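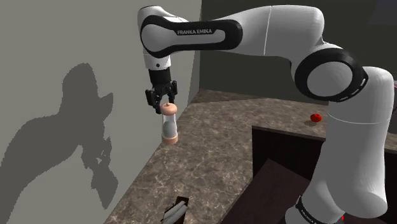 Girnbridge Pier Catch Log — readme

Catch records from the pier and the two shingle marks either side of it. Started as a notebook in Charito Ocampo's tackle box, now a csv. Mostly whiting, dab, a few codling, dogfish when you don't want them.

Files

catch.csv — one row per fish
sessions.csv — one row per angler per tide, blanks included. Please log your blanks!!
rigs.txt — what we mean by each rig name
old_notebook.csv — typed up by Shiela Gatchalian from the paper pages, spelling left as is

Columns in catch.csv

session_id — matches sessions.csv
species — common name, lower case. "flattie" is allowed if you really couldn't tell
length_cm — nose to tail fork, rounded down. Empty = not measured
bait — lug, rag, squid, mackerel, crab, mix
rig — see rigs.txt
range — short, mid, long. Nobody paces it out so don't read much into it
kept — y/n
notes — anything

Columns in sessions.csv

session_id, angler initials, mark (pier, north, south), month, start, end, tide state, wind, water color. Water color is clear / tinged / soup. Selim Demirtaş wanted five grades, we can't agree on three.

Known problems

Anything before June has no wind. Sorry.
Lellau is the old name for the north mark, turns up in the notebook file only. Same place.
Lengths over 70 are nearly all dogfish or conger. If you see a 70 plus whiting its a typo, tell me.
47 rows have a bait but no rig. Left in.
Roughly 60 notebook entries couldn't be read (squid juice) and were dropped.
Rods per angler not recorded. Most of us fish 2, Charito fishes one, so catch per session isn't a fair comparison between people. Don't use it for bragging.
Undersized fish ARE in here, all went back, kept = n.

Rigs, quick version

flapper — two or three hooks, snoods above the lead
pulley — single big bait, rough ground
running — sliding boom, long trace, calm nights only
Han's rig — see rigs.txt, takes a whole paragraph

Adding data

Send your sheet to Pavithra Namboodiri, or push straight to the repo if you have access. Keep the column order. Don't open it in a spreadsheet and save over it — start times get mangled, had to fix that once allready. No exact casting spots in notes, people get touchy.

To do

merge the duplicate session ids
add bass bycatch flag
tide heights, Florante Buenaventura has a table somewhere

Use it for whatever you like, just say where it came from.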